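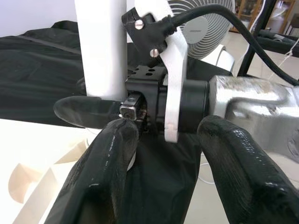
Briresora Gartenmöbelreiniger, 200 ml

Wenn im April die Stühle aus dem Schuppen kommen, ist die Freude ja meist ein wenig getrübt - grauer Belag, grüne Ränder, Sie kennen das sicher! Unsere sanfte Paste holt Kunststoffmöbel liebevoll aus dem Winterschlaf.

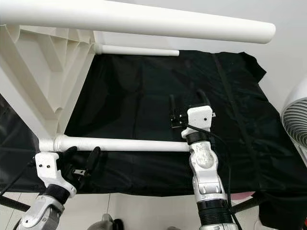 Eine Dose reicht für rund 20 Stühle, und sie duftet ganz zart nach Zitrone.
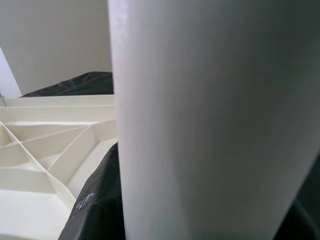
Glatte, matte Oberfläche in Weiß

Für Holz und Rattan ist die Paste leider nicht geeignet.

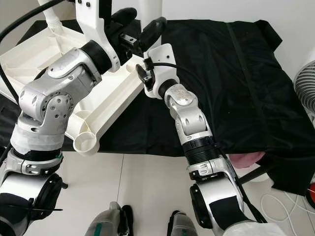
Bitte dünn auftragen, 5 Minuten warten und in aller Ruhe abwischen. An die Beine kommt man wunderbar heran, wenn der Stuhl auf dem Rücken liegt wie der weiße hier auf dem schwarzen Stoff.

Trocken lagern, 18 Monate haltbar.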